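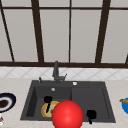 **Ticket subject:** Hot water supply failing at kitchen outlet, Unit 5, Paiva Court
**Logged by:** Tenancy Services, Badus Housing
**Assigned to:** Aiguo Xu, Building Services
**Priority:** Standard (raised to High on second contact)
**Status:** Closed, subject to follow-up inspection

**Initial report**

The tenant advises that hot water at the kitchen mixer runs at the expected temperature for a short period and then turns cold. The bathroom basin and shower are reported as unaffected. The tenant has been asked to record the time of each occurrence and to refrain from adjusting the tempering valve.

The unit is served by a Prirnow continuous flow gas heater mounted on the external laundry wall. The last service on record was carried out in January, at which time the inlet filter was cleaned and no faults were noted.

**Entry 1: Remote advice**

The tenant was instructed by telephone to switch the controller off at the wall, wait five minutes and restore power. The controller restarted without an error code. The fault recurred the same evening.

**Entry 2: Site attendance, 9th June**

Attendance was arranged under the after-hours roster following the second contact from the tenant. Findings were as follows:

- Gas supply pressure at the heater was within the manufacturer's range.
- The isolation valve on the cold inlet was fully open.
- Flow at the bathroom basin was satisfactory and the burner remained lit throughout.
- Flow at the kitchen mixer was well below that of the bathroom. The burner ignited, then shut down once the mixer handle was moved away from the full hot position.

The controller history showed repeated low-flow shutdowns and no ignition or flame failures. The heater was accordingly ruled out as the source of the fault.
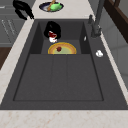
**Why does the heater shut down when only the kitchen tap is in use?**
The unit requires a minimum flow of water before it will keep the burner alight, and the restricted kitchen mixer was passing less than that amount.

**Entry 3: Isolation of the restriction**

The mixer was disconnected and the hot supply run briefly into a bucket. Flow from the pipe was normal, confirming that the restriction lay within the mixer or its flexible hose. The hose was inspected and found clear. The aerator and the ceramic cartridge both carried scale, and fine grit was present at the hot inlet of the cartridge.

The aerator was cleaned and refitted as a temporary measure. This improved the flow but did not fully resolve the shutdowns at low handle positions. A replacement Revex cartridge was ordered through the regional store.

**Entry 4: Repair**

The new cartridge was fitted and both supply lines were flushed before reconnection. The mixer was then tested at full hot and at intermediate positions, with the burner remaining lit in each case. The bathroom outlets were checked again and showed no change. All joints beneath the bench were dry on completion.

**Tenant advice issued**

1. Clean the kitchen aerator if the stream becomes weak or uneven.
2. Do not remove the cartridge or alter the tempering valve.
3. Quote this ticket when reporting any recurrence, so that the matter can be reopened without a new assessment.

**Outstanding**

The source of the grit has not been established. Building Services is to inspect the strainer on the incoming main at the next scheduled visit and record the result against this ticket. Parts and labour are to be charged to general maintenance, with no cost to the tenant.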